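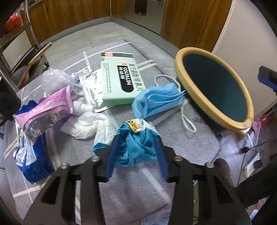 Text by Lena Tokarz
Science writer for young readers

How does a robot learn to pick up a mess?

Think about clearing a pile of small things off a soft seat. You pick up a wrapper, then a box, then a bottle. You don't plan where each finger goes. You have been grabbing things since you were a baby, so your hands already know a lot.

A robot starts with none of that. Someone could try to write a rule for every object, but there are too many objects, and many of them change shape. A medicine box has flat sides and corners. A crumpled package has wrinkles, and its wrinkles are different every time someone squeezes it. A face mask has thin ear loops that can catch on things.

So people show the robot what to do. They collect examples.

One way to do this is with a gripper you hold in your hand. It has two jaws that open and close, and a camera that looks out over them. In the picture at the top of this page, the jaws have met a wrinkled teal package. Each jaw has a dark blue pad on the inside, and the package is between the pads.

The team at Raltinel, a small robot lab, calls each pickup a "turn." A turn starts when the gripper moves toward an object and ends when the object has been put down somewhere else. The camera records the whole turn. The gripper also keeps track of how wide its jaws are open.

One morning in January, the team recorded 276 turns. They kept 949 turns from the whole month. A turn is thrown out if a hand blocks the camera or if the recording stops too soon.

Why so many? If every turn used the same box in the same spot, the robot would only learn about that box and that spot. It needs shiny things and dull things, stiff things and floppy things. It also needs to see them close together, the way the foil wrapper and the green box are in the picture.

After that, a computer studies the turns. It looks at what the camera saw and how the gripper moved, over and over. Bit by bit, it gets better at guessing what a good next move would be. This part is called training.

Then comes the test. The robot gets 100 tries with objects it has not seen before. On its first test, the Raltinel robot picked up the right thing 73 times. The team watched the tries it missed and wrote down which objects gave it trouble. Those objects went into the next round of turns.

Words to know
Gripper: the part of a robot that holds things
Jaw: one side of a gripper
Training: when a computer learns from many examples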